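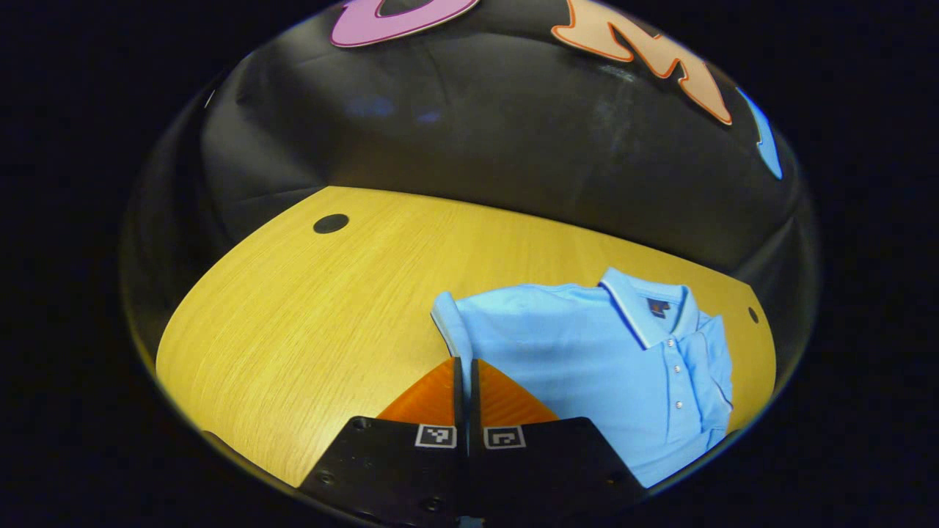
Folding Tips From the Floka Open Day
By Adesuwa Nnaji, Household Pages
10/18/25
26 shares | 3 comments

The Floka workshop opened its doors to the public this month for an afternoon of demonstrations on automated laundry handling. Visitors were invited to watch garments being folded with two-fingered grippers and to put questions to the staff. Much of what was said applies equally well to folding at home, and the household desk has collected the most useful points.

Polo shirts. The staff regard the polo shirt as a harder garment than the T-shirt. The collar is thicker than the body and pulls the fold out of line. Fasten the top button before starting. Lay the shirt face down, smooth it from the center outward, and bring each side in to the edge of the collar. Sleeves should lie flat along the back before the hem is brought up. Turn the shirt over only when the last fold is made.

Ribbed cuffs. A ribbed cuff forms a ridge when it is folded over itself. Place it a finger's width inside the fold line and press it once with the flat of the hand. Stacks of shirts lean when all the cuffs fall on the same side, so alternate them.

Grip. Demonstrators took hold of a single layer of cloth whenever they could, close to a seam. Pinching several layers at once drags the lower ones and leaves a crease. The same applies to fingers. For fitted sheets, hold the corner seam itself and not the elastic beside it.

Surface. A plain wooden table at hip height was recommended over a bed, where the mattress gives way under the hand. Wipe the table first. Visitors with only a small table were advised to fold bath towels in half before laying them down.

Practice. Floka asks new operators to fold the same shirt 100 times before moving on to another garment. Households need not go so far, but children learn quickly when given one type of item, such as dish towels, for the first few weeks.

Printed folding guides were available at the door, and the supply of 200 was gone before closing. A further printing is planned. Requests may be left at the Floka front desk.

Comments (3)

Okoro
I was there for the afternoon session. The cuff tip works on rugby shirts too.

Foltari
Does anyone know if the face-down method is all right for linen? Mine creases whatever I do.

Sallberg
Foltari, fold linen while it is very slightly damp and leave it flat overnight. My mother did all of hers that way.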